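4.2 Small litter and the good furniture

The previous section dealt with kitchens, where litter is expected and the surfaces are built to be wiped. We turn now to the formal sitting room, which has neither advantage. Most of the households in our study kept one room, or one end of a room, at a higher level of upkeep than the rest of the house, and it was there that our participants were least willing to admit that anything was ever left lying around. The diaries suggest otherwise. Of the 600 entries coded for this part of the study, 111 concern an object abandoned on a piece of furniture that the writer elsewhere describes as "not for putting things on."

We call these objects small litter. The term covers anything light enough to be carried in one hand, cheap enough that its owner would not come back for it, and plainly on its way to a trash can it has not yet reached. Drink bottles, tissues, receipts, candy wrappers and the paper sleeves of drinking straws make up nearly all of it. We left out mail, which has a literature of its own and, in several of our households, a chair of its own.

Following Nagano's working paper on front rooms in the Brutport apartments, we separate the resting place of an item from its route. The resting place is where it is found. The route is the path somebody would have had to walk to dispose of it properly. Wakana Nagano argues that litter settles wherever the route passes a flat surface at hip height, and that the grandeur of the surface makes no difference whatever. Our material supports the first half of the claim. On the second half we are less sure, and the rest of this section explains why.

The console table is the obvious test. It is narrow, it is usually polished, and it serves no daily purpose that its owners could name when pressed. One participant in the Iwasaki group told us that hers was "for the look of it," then listed, with some warmth, everyone who had ever set a glass down on it. Drawers fared no better. Asked what was in them, participants guessed, and most guessed batteries.

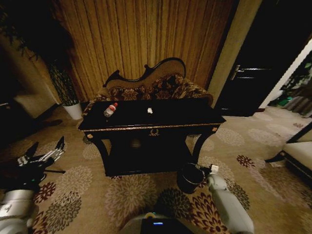 A console of this sort invites a particular kind of deposit. Coffee tables collect objects in use: the remote control, the mug, the book face down at page 40. Consoles collect objects that are finished with, or that someone has decided to regard as finished with. A plastic water bottle lying on its side is a good example. Upright, it might still belong to somebody. On its side it has been given up, and every adult in the household seems able to read the difference from the doorway, though reading it and picking it up proved to be separate skills.

Crumpled paper is harder to place. Our coders agreed readily on bottles and hardly at all on small white scraps, which might be tissue, might be packing paper, and in one memorable case were a school permission form. We eventually adopted the rule used by the participants themselves, namely that if it is crumpled it is trash until someone shouts. The rule is crude, but it brought the coders into line, and it has since been taken up in the home of at least one author.

Two features of formal furniture appear to slow the removal of small litter once it has arrived. The first is color. Several participants with dark, glossy furniture complained that it showed every crumb, and yet their entries describe items staying put for longer than on pale wood. We suspect that a white scrap on a black surface is noticed so quickly, and so often, that noticing it becomes a substitute for doing anything about it. One entry from the Dusano group reads, in full, "Saw the tissue again." The entry following it is identical.

The second is placement. Where a console stands directly in front of a settee it looks from a distance like a coffee table, and guests treat it as one. Its owners do not. They walk past it at a respectful remove, straightening cushions, and regard whatever a guest has left there as the guest's affair, even after the guest has gone home. Ornate seating makes this worse. A carved and upholstered settee with a patterned fabric is chosen to draw the eye, and draw it it does, away from the bottle.

Lower shelves deserve a separate word. Participants rarely mentioned them at all. Under a dark top the shelf sits in shadow, and items that reach it seem to leave the household's accounting altogether. We asked people to check. The replies came back within the day and had a chastened tone. Up to 3 items per shelf were reported, generally older than anyone was prepared to say, and one participant recovered a birthday card she had accused her brother of never sending.

As to removal itself, it is quick and nearly always done by the same person. The usual sequence in the diaries is bottle first, paper second, even when the paper was closer. Participants explained that the bottle was "the actual mess" and the paper could ride along. A free hand matters here: people already carrying something tended to take the paper and leave the bottle, promising the diary they would return. The diary, which we read in full, is not a document in which people return.

We do not want to overstate the case. The February entries, written when more households had company, contain more litter of every type and more cheerful accounts of clearing it away – expecting visitors remains the strongest cleaning agent in our data. And the Naltotano households, whose front rooms had a wastebasket within reach of the seating, reported so little small litter that we at first took their diaries to be incomplete. They were complete. Two of the households did object that the basket spoiled the room, and kept it behind the curtain, where guests could not find it.

The next section takes up the hallway, and with it the problem of the single glove.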